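儿童玩具厨房到底买大的还是小的?求过来人说说

发帖人:半糖椰子冻
分区:亲子闲聊 > 玩具收纳

女儿五月满三岁,外婆说要送个大件,我俩看来看去落在玩具厨房上。现在纠结两个:

一个是Walby的大款,带双门冰箱那种,店里标1,090。
一个是Mersha的桌面款,187,就一个灶台加水槽,能塞进书架底层。

我家客厅不大,沙发和阳台门中间那面墙能放东西的宽度也就一米出头。老公的意思是买小的,玩腻了送人不心疼。我私心想要大的,因为好看……(对,是我想要)

家里有大款的姐妹说说,真的会玩吗?还是两个月以后变成堆衣服的架子?

——————

2楼 胡萝卜不吃兔子

变成架子+1。我家那个现在冰箱里放的是袜子,烤箱里放的是绘本,小朋友自己放的,还不许我拿出来。

不过话说回来,她还是天天去开那个门。开门,看一眼袜子,关门。我觉得也算玩吧。

——————

3楼 东门卖伞的

投小的一票。大的那种拼装要命,我和我爸两个成年人拧了一个晚上,螺丝包分得乱七八糟,柜门装反了一次,拆了重来。而且搬家的时候你就知道了,拆也不是,不拆也不是,最后横着塞进后备箱,门把手磕掉漆。

187的那个我也买过,放奶奶家的,孩子蹲在地上玩得一样开心。

——————

4楼 阿柚今天早睡了吗

反对楼上!大的和小的玩法真不一样。小的只能炒菜,大的能“过日子”。我儿子会先去冰箱门口站着想今天缺什么,然后打个电话(给谁打不知道,反正很忙),打完才开火。一套流程下来二十分钟,我能喝完一杯热的咖啡,你们懂这个含金量吗!

浅灰蓝色这种配深色墙,我个人觉得比纯白的耐看多了。冰箱上门是黑板样子的购物清单,旁边挂金色的复古电话,后面那块彩色拼花墙也很提气: 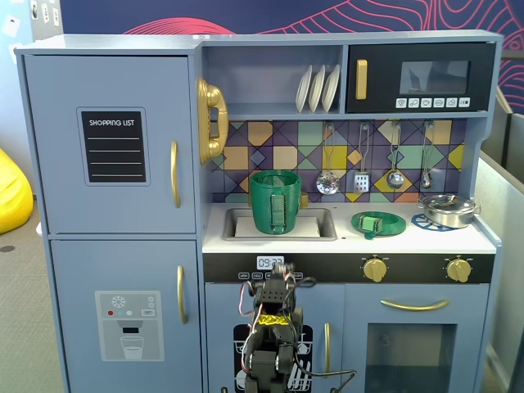 大款选购我自己总结的几条

1. 先看电话和冰箱。有电话的一定选有电话的,我家使用率最高的就是它,比灶台还高。冰箱要看门能不能开大,小孩喜欢把整个脑袋伸进去。

2. 看挂钩。汤勺、漏勺有地方挂,收拾的时候孩子才愿意自己挂回去。没挂钩的就是全扔水槽里,别问我怎么知道的。

3. 看碗碟架。盘子能竖着插的比摞着的好收,而且摆出来真的像样。

4. 看微波炉的位置。放太高的话两岁多的够不着,会喊你,喊一下午。

5. 别一次买太多假菜。套装里那种七十件一盒的(我买的就是70件),最后沙发底下全是半颗西兰花。

——————

5楼 半糖椰子冻(楼主)

哇谢谢!!这个颜色我可以!墙上粉红的线条纹也好好看,我家是大白墙,估计出不来这个效果,哭。

想问购物清单那个板,能真的用粉笔写吗?Walby那款商品页写得含含糊糊的。

——————

6楼 阿柚今天早睡了吗

回5楼:每家不一样,你下单前问客服。我家那款不是真黑板,粉笔写上去擦不干净,后来我裁了张静电贴贴上去,拿白板笔画,一擦就掉。儿子的购物清单常年只有一项,画了个圈,他说是饼。

——————

7楼 梅子汤加冰

我来泼点冷水。4楼说的那些我都认同,可是客厅只有一米出头的话真的要想清楚。大款前面还得留出小孩站的地方,冰箱门一开,又占一截。我家当初就是没算这个,门开到一半顶着茶几,最后把茶几送走了。

现在我们家没有茶几。喝水放窗台。

——————

8楼 胡萝卜不吃兔子

回7楼:哈哈哈哈哈茶几这种东西有娃之后本来也留不住的!

——————

9楼 东门卖伞的

我还是坚持小的。4楼说“过日子”,我家那个拿个鞋盒当冰箱也过得挺好,还给鞋盒画了个把手。三岁小孩的想象力你别低估,东西给得太全了反而没得编。

而且一千多块钱买个大件,大人心态会变的。不玩的时候你会忍不住说“外婆花那么多钱给你买的”,我亲耳听见我妈说过这话。

——————

10楼 阿柚今天早睡了吗

回9楼:这点我承认,鞋盒是好鞋盒。不过我家的是从表姐那儿接手的,没花什么钱,所以我心态很稳,爱玩不玩。楼主也可以看看二手啊,大款二手特别多,就是因为大家搬家嫌麻烦(参考3楼)。问清楚螺丝齐不齐、挂钩少没少,把手松不松,能自提的最好。

——————

11楼 夜里吃面

二手收过一个Walinura的,说两句。自提的时候带条旧毯子垫着,台面最容易刮。回家先把缝里的陈年橡皮泥抠了,我用的是竹签,抠了两集电视剧。水龙头是歪的,拧紧底下那颗螺丝就正了。

勺子少了一把,孩子到现在没发现。

另外给楼主一个收拾的办法:水槽就当“脏碗筐”,一天下来所有小零件都往水槽里丢,睡前再分回去。我们家最开始要求每样归位,天天吵架,后来改成只要进水槽就算收拾完了,世界和平。

——————

12楼 梅子汤加冰

回11楼:水槽这招好,我今晚就试。我家现在是全塞微波炉,塞到门关不上,然后“叮”的一声全倒出来。

——————

13楼 半糖椰子冻(楼主)

都看了,越看越纠结……刚拿纸胶带在地上把大款的位置贴出来了,冰箱门打开的那一块也贴了,离沙发还剩一小条,女儿站进去刚好,我站进去要侧身。老公路过看了一眼,说这不就是真厨房的体验吗。

二手这边找到一个同城的,也是灰蓝色的,卖家说挂钩齐,电话的听筒后来粘过一次。这种要紧吗?

——————

14楼 夜里吃面

听筒粘过没关系,你到手晃两下,别有尖的断口就行。断口拿砂纸磨磨。

——————

15楼 东门卖伞的

行吧,二手的话我不拦你。螺丝记得拍照,每拆一块拍一张,小袋子分装写上名字。我就是没写名字。

——————

16楼 路过的小土豆

插一句,有人用过Gunach的木头切切乐吗?配这种大厨房尺寸会不会太大,盘子放不下?

——————

17楼 胡萝卜不吃兔子

回16楼:用过,面包那块是偏大,盘子上搁得住,塞微波炉就费劲。魔术贴用久了会沾头发,牙刷刷一刷。

——————

18楼 半糖椰子冻(楼主)

跟卖家约好了,明天下午去看!毯子、小袋子、竹签都备上了。外婆说那省下来的钱她要买围裙,大人小孩一人一条。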